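Lecture 6: Gathering Examples for a Learning System
Robot Learning Laboratory, Lornton
7 min read

In the last lecture we spoke about the model. Today we speak about what the model eats. A policy that learns from demonstration can only repeat what it was shown, so the quality of the examples decides most of the result. Students often want to spend one week on data and the rest of the term on training. Please plan for the opposite.

1. What is one example

In this course, one example (we also say "episode") is a complete try of one task, from the start pose to the end pose. It contains the camera images, the joint positions of both arms, the gripper commands, and one sentence of instruction. If any of these four is missing, the episode is not used. Do not repair it by hand.

The Correa set, which you will use for Homework 2, has 1,555 episodes. They were recorded by a person who moves the robot from a distance, and the robot stores everything from its own point of view. Keep this in mind when you look at the images. The operator sees the same picture as the policy will see later. If the operator looks directly at the table, he can use information that the policy does not have, and then the example teaches something impossible.

2. Variation

Suppose you record 121 episodes of picking up a box, and the box is always in the same place. The training loss will look very good. Move the box by the width of a hand and the policy closes its fingers on air. You must vary the start position, the rotation of the object, and the light if you can. Vary one thing at a time in the beginning, and write in the log which one it was.

Also vary the order of the arms. Many operators are right-handed and always begin with the right arm, without noticing it. In the Flukley recordings this habit was so strong that the left arm learned mostly to wait.

3. Objects which are flat

Flat objects deserve their own section. A cup offers sides to hold. A book, a folder or a soft case lying on a table offers almost nothing, and the fingers have to come near the table surface. Two arms help here: one can press or hold while the other looks for the edge.

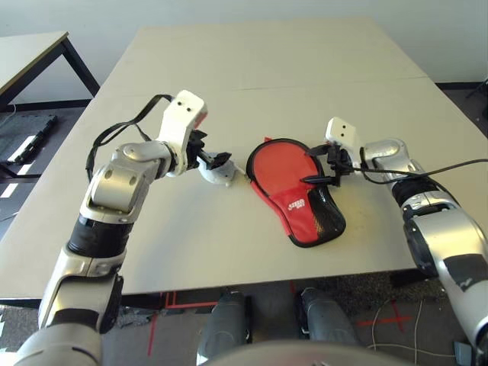

For such tasks, ask the operator to move slowly near the contact and at normal speed everywhere else. If the whole episode is slow, the policy learns long pauses, and at a pause it can get stuck. The moment of contact should be visible to the head camera. When a wrist covers the edge of the object in every episode, choose another approach angle.

4. Failed tries

Keep them, but keep them separate. A failure followed by a good correction is valuable, and you label it "recovered". A failure without correction is labeled "failed" and does not go into the training folder. In the Lotport exercise we kept 132 recovered episodes, and the policy trained with them was calmer after a slip.

5. For next time

Read the logging rules before you come to the lab. Each group prepares a plan on one page: the task, the object, what you will vary, and how you will decide that an episode is a success. The success rule must be written before the first recording. Groups without a plan can watch but cannot use the robot.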